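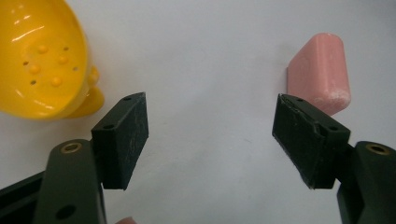
Kemeys, May 20, 2023

Hi all,

Caradog Lougher wrote:
> I keep hearing that home robots are three years off. My sister
> wants to know if she should wait for one before she redoes her
> bathroom. Can any of them put the soap back in the dish yet?
> I don't mean in a video with music on it. I mean every time.

Caradog, tell her to go ahead and redo the bathroom!

I've been at this exact chore since April, so you've caught me at a good (or bad) moment. The yellow strainer is our soap dish stand-in, and the pink thing across from it is what has to go in. Two fingers, one white table, not much else to bump into. You'd think that would be the easy version, and I guess it is, but easy for whom?

My tally so far is 223 tries and 166 that ended with the pink piece sitting in the bowl. I was pretty happy with that until Eirlys Edwards asked how I'd feel about a dishwasher that dropped one plate in four. Fair point. Most of my misses are at the grab. It's a rounded shape standing on end, so if the pads close a little high it tips over and then we're chasing it around the table. Another 23 were good grabs that got set down on the rim or on that tab sticking out of the side, and then off it slid.

The pads are part of it too. The right one is looking a lot more chewed up than the left, with the edge all frayed, and I haven't swapped it yet (I know, I know). I want to see whether the numbers move when I do.

On the shop floor it's a different story. The folks at Dondari have an arm loading trays over in Parkmont and it just goes, all shift, but every part shows up in the same spot facing the same way. Try getting your family to leave the soap like that.

So my answer is yes, sort of, on a good day, with me standing there. Has anybody on the list tried softer pads on something waxy or slick? I'd love to hear what you used before I order more of the same.

Cheers from the back bench at Savuvum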